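Home / News / Press releases

Jomuvar Opens Repair Counter for Small Kitchen Appliances in Budon

For immediate release

BUDON, June. Jomuvar, the household goods company, informs its customers and partners that its first repair counter is now open to the public in Budon. The counter is inside the Carrillo store, on the ground floor, next to the entrance from the parking lot. It receives kettles, toasters, blenders, coffee grinders and hand mixers of any brand, also when they were bought in another shop.

The idea for the counter came from the customers themselves. In the spring, Jomuvar sent a short survey to 300 households in Budon and received 131 answers. Many people wrote that they keep at home a broken appliance which they do not want to throw away, but they do not know where to bring it. The most common problems in the answers were a damaged cord, a switch that does not stay down, and a lid that does not close well.

The service works in a simple way. The customer brings the appliance clean and empty, and receives a paper ticket. A technician looks at it and calls the customer with a price. If the customer does not agree with the price, the appliance is given back without any charge. For most repairs the waiting time will be 2 weeks, and for the parts which must be ordered it can be longer.

Spare parts are supplied by Surine, a partner of Jomuvar for many years. At the opening the counter has 200 different parts in stock, among them seals, knobs, feet, filters and blades. Customers who like to repair at home can also buy the parts separately. A printed list is available at the counter, and the staff can help to find the correct number of the part.

Each repair has a guarantee of six months. The guarantee covers the replaced part and the work, but it does not cover damage from water or from a fall. 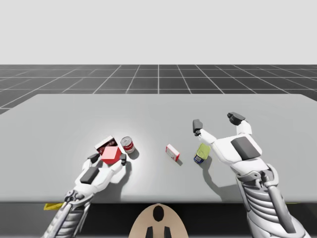

Yatziri Hinojosa
Press Officer, Jomuvar

Jomuvar also plans evening classes at the Carrillo store, where the participants will learn how to remove scale from a kettle, how to change a blender seal, and when an old cord must not be used anymore. The classes are free, but the places are limited and it is necessary to register at the counter. The first class will be held after the summer, at 6:30 p.m.

The counter is open in the same hours as the store, with a pause from 1 p.m. to 2 p.m. Appliances with a gas connection, microwave ovens and refrigerators are not accepted at the moment.

Journalists who wish to visit the counter or speak with a technician are kindly asked to contact the press office of Jomuvar in advance.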